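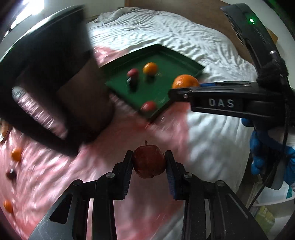

Household Chores by Gripper: Gallery
Teodor Westerberg and Aiman Nair
24 Apr 2021

Whether a machine can clear up after people is usually argued from finished demonstrations. We prefer to look at the grasps. A chore such as putting food back on a plate breaks down into short contacts between a finger pad and an object, and most of what goes wrong goes wrong there. The pictures on this page show hand-held parallel grippers at work on the kind of task we would like an arm to do unattended.

Fruit onto a tray
The apple is between two blue-edged textured pads, stem up. At the tray, a gripper marked DAS has its jaw tip against a mandarin at the rim, with a gloved hand on the handle. Round fruit is a fair test for parallel fingers. The pads touch a small area on each side, and a slightly off-center approach rolls the fruit away before the fingers close. A raised rim helps, since it gives the fruit something to stop against. It also takes away the room a finger needs on that side.

The support matters as much as the object. On a hard counter the height of the tray is known once and stays known. On a bed it changes whenever something presses on the mattress, and a planner that assumes a fixed plane will close too high or push the fingertips into the fabric.

Plates and loose items
The same fingers have to deal with leaves, balls and blocks. Leaves have no single shape to fit a model to. A ball rolls. A small cube is easy if the fingers line up with two of its faces and awkward if they arrive at the corners. 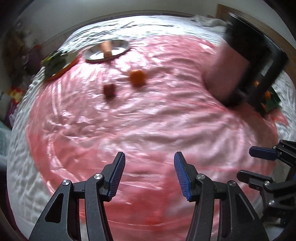
Pads open over the pink sheet. A round orange item and a small dark brown cube lie between the gripper and the plates; leafy greens spill over the rim of the orange plate.

Glossy plastic is hard on perception. Folds throw highlights that move with the viewpoint, and a depth estimate taken from them tends to be noisy. A reflective metal plate has the same trouble, with the rim usually easier to find than the middle.

Where this stands
In our March bench runs at Kelen we logged 2,953 attempted grasps on a fixed arm, using the Stosinov planner. Of these, 1,946 ended with the object where it was meant to go. Another 178 were stopped by the operator. The rest were drops, misses and wrong placements, with leafy items the worst group by a wide margin.

Our answer for now is that single pick-and-place steps are usable on a bench with a person nearby. A full clear-up is not. The longest run without a reset was 15 objects, all of them rigid.

The grasp log and the object list are available from the Grurkalus project desk on request. Corrections to the captions should go to Aiman Nair.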